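Reviewed 3 June 2022, after six months on the floor

# Danduvero tabletop arm and gripper, with the Nanex task software

We run the break rooms and sample kitchens for three office buildings, and since December the resetting of the drinks tables in one of them has been done partly by a robot. I supervise the people who used to do all of it. I didn't pick the system, but I have worked next to it every shift since, so this review is from that side.

## What we use it for

The job is small and repetitive. After each tasting or meeting, the things on the table have to go back where they belong: bottles, canisters, the coffee carafe, lids. A person does a table in a few minutes without thinking. We had 75 tables a week on the contract when we signed, and the people doing them were the same people who also cleaned, restocked and answered the phone.

The arm handles picking up, setting upright and moving. It does not wash, pour or wipe, and the sales material never said it would.

## Setup

Installation took two days. The mounting frame is heavy and well made, and the bolts supplied were the right ones. The cable sleeves were too short for the way our outlets are placed, so we ended up buying longer leads from Jondent. Ask for the outlet plan before the installers come.

The software side took longer. Every object has to be entered with its size and how it should be held. The first list we made had 281 entries, because we put in every mug and jar in the building. Agathe Hervieu, who trains new staff for us, went through it with the crew and cut it to 177. Most of what she removed were duplicates or items we should never have let a machine touch, such as the good glasses. I would start with a short list and add to it.

## Gripping

Plastic bottles are its best subject. It closes firmly without crushing them, and it can take one that has fallen over. Canisters are fine if the lid is on properly. If the lid is only resting there, a person has to press it down first, and that has become a habit for everyone who passes the table.

Glass is where I have complaints. Clear glass is hard for the depth camera, and the arm will stop and wait if it isn't sure. That's the right behavior, but it means somebody has to walk over and confirm on the tablet. In the first month we had this several times per shift. After the May update it's down to once or twice.

Small flat things, such as loose lids and strainers, are slow. My crew picks those up by hand before starting the routine. It takes a few seconds and saves an argument with the tablet.

## Speed and noise

It is slower than a person. I want to be clear on that, as the office manager was told otherwise by someone. One table takes the arm as long as two or three take an experienced worker. The benefit is that the worker is somewhere else during that time.

Noise is low. There is a fan you stop hearing after a week. The stop signal is too loud for an office and can only be set to two levels.

## What changed for the crew

Hours stayed the same, and that was agreed in writing before we bought it. What changed is the order of the day. Tables used to be the filler between other jobs. Now two people have "robot" on their rota, and that means checking it, loading the routine, clearing faults and writing the fault sheet. They got six hours of paid training. In my opinion it should have been twice that.

The older members of the crew were doubtful and some still are. The main objection was a fair one: when the arm stops, you get called away from work you were halfway through, and the time is not counted anywhere. We now log it. Two of them have moved to the pay grade for equipment operators, which took until April to sort out with the office.

People's wrists and backs are somewhat better off, according to them. I have no measurement for it.

We also had to get stricter about the tables themselves. Chargers and adapters left by visitors are the usual cause of a bad morning. A person works around a cable, the arm needs to be told.

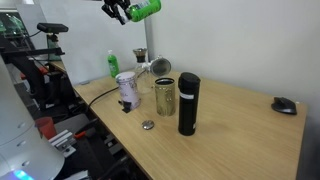
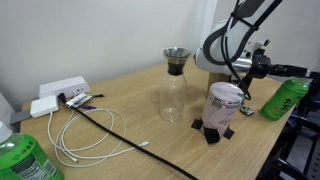 Marking positions on the tabletop with black tape helped more than any setting in the software. It costs almost nothing and the evening crew can see at a glance where a canister goes, with or without the arm running.

## Support

Huet does the servicing in our area. They came within two days both times we called. The technician was good and explained things to the crew directly, which I appreciated. The phone line is less good. You have to give the contract number, the unit number and the software version before anyone will listen, so we wrote all three on a card.

The manual is complete but badly arranged. Fault codes are in the back, in order of when they were added, it seems. We made our own sheet with the ones we get.

## Good

- Firm, careful grip on bottles and closed canisters
- Stops when unsure
- Quiet in normal use
- Frame feels solid

## Not so good

- Clear glass still needs help
- Cable sleeves too short
- Fault calls interrupt other work
- Manual order
- Training time in the package is too short

## Would I buy it again

For one building with steady table work, yes, if the crew is told early and the fault time is paid. For our two smaller sites I've advised against it. There are too few tables there, and the people doing them like having that job in the afternoon.

Four out of five for the gripper, three for the software.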